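Wachsreste aus Geschirr und Tabletts entfernen

14. September 2024
Von Seo-ah Gil

Kerzenwachs auf Keramik oder lackierten Flächen lässt sich meist ohne Spezialmittel lösen. Man braucht einen Plastikschaber, Küchenpapier, Spülmittel und heißes Wasser.

Glasierte Keramik: Das Stück für eine Stunde in den Gefrierschrank stellen. Das Wachs zieht sich zusammen und kann in Stücken abgehoben werden. Den Rest mit 500 ml heißem Wasser übergießen und abkühlen lassen, bis sich oben eine feste Schicht bildet. Diese abnehmen und in den Restmüll geben. Das Wasser nicht in den Ausguss schütten, solange noch Wachs darin schwimmt.

Stücke mit Goldrand oder feinen Rissen gehören nicht in den Gefrierschrank. Bei ihnen nur mit lauwarmem Wasser arbeiten.

Tabletts: Wachs mit einem Kühlakku härten und flach abschaben. Den Fettfilm mit Spülmittel abwischen, dann trocken nachreiben. Auf lackiertem Holz keinen Föhn auf höchster Stufe verwenden, der Lack wird sonst matt. Farbiges Wachs hinterlässt manchmal einen Schleier, den etwas Speiseöl auf einem weichen Tuch löst. 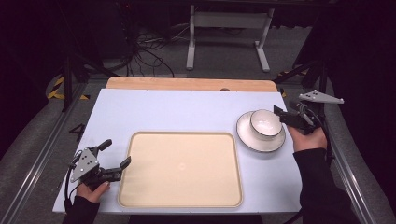
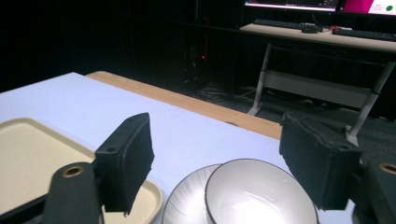

Helles Geschirr mit dunklem Rand

54 Mal geteilt
3 Kommentare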